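Nokura Hand Grippers: Frequently Asked Questions

Last updated April 22, 2018

Most of these came in by email. A few came in by email in capital letters.

**What am I renting?**

A pair of Nokura hand-held grippers, each with its own camera, plus chargers, a hard case and access to the Callodus upload page. You hold the grippers and do a chore. We turn the recordings into something a robot arm can learn from. There is no robot in the box, and please stop looking for one under the foam.

**What sort of chore?**

Small pick-and-place work around the home is what the kit does best. Putting things into a box is our most requested job by a wide margin, which tells you something about the glamour of the field.

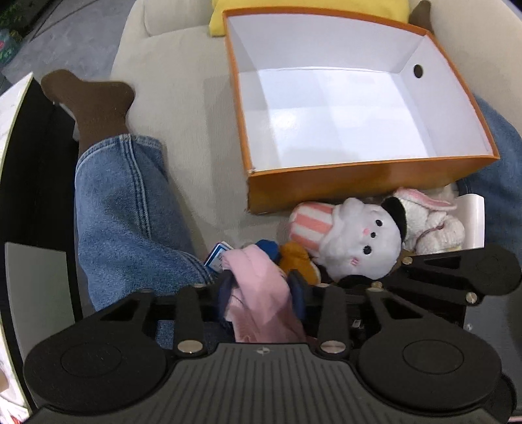 *Soft toys by an open box, with something pink in the jaws.*

**Do I need a lab, or a table, or a special room?**

You need somewhere you can reach things. A sofa will do. We like clutter in the background, so resist the urge to tidy up for company.

**Can the pads handle plush?**

Yes. Squeeze until the fabric bunches, then lift. Long fur can work its way into the linkages, and the cleaning fee is real.

**And hard things?**

Also yes, up to 40 ounces. Go slower with smooth cases and grip them across the narrow side. If you're working with both hands, decide which gripper is doing the job before you start. Two grippers going for one toy is a recording of an argument. 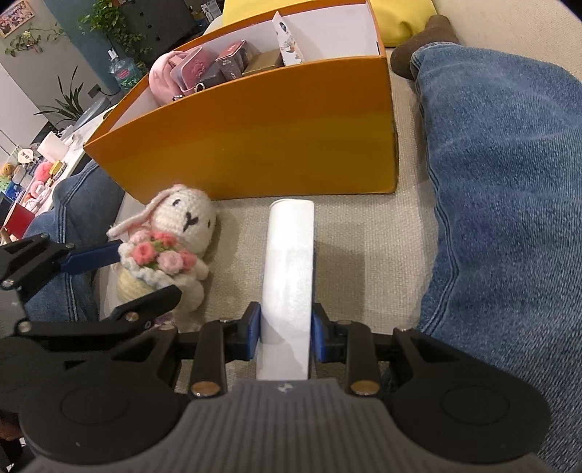
Miklós Szabó wrote in to say that the first hour made him feel like a lobster with a temp job, that the second hour went fine, and that he'd still like a softer spring on the left trigger. We've passed the spring complaint along to Furnival, who make the triggers. The lobster part we're keeping.

**How many recordings do I have to send?**

The basic plan asks for 1,000 over the rental. Rekha Acharya holds the house record at 3,721 and has not been back in touch.

**What if I drop something?**

Leave it in. Pick the thing up and carry on. Drops get tagged on our end, and some customers pay extra for them.

**Will my feet be in the video?**

Very likely. Wear socks you can live with. Faces are blurred before anything leaves Callodus, but feet are on their own.

**How long does a charge last?**

5 hours, less if you leave the preview screen on to admire your work.

**Can I keep the kit past December?**

Rentals through the Revstead depot close out in December for servicing. Write to Padmavathi Thevar before then if you want the same pair back. We can't promise the same pair, but she'll try.

**It's making a clicking noise.**

Left or right? Write back and tell us which.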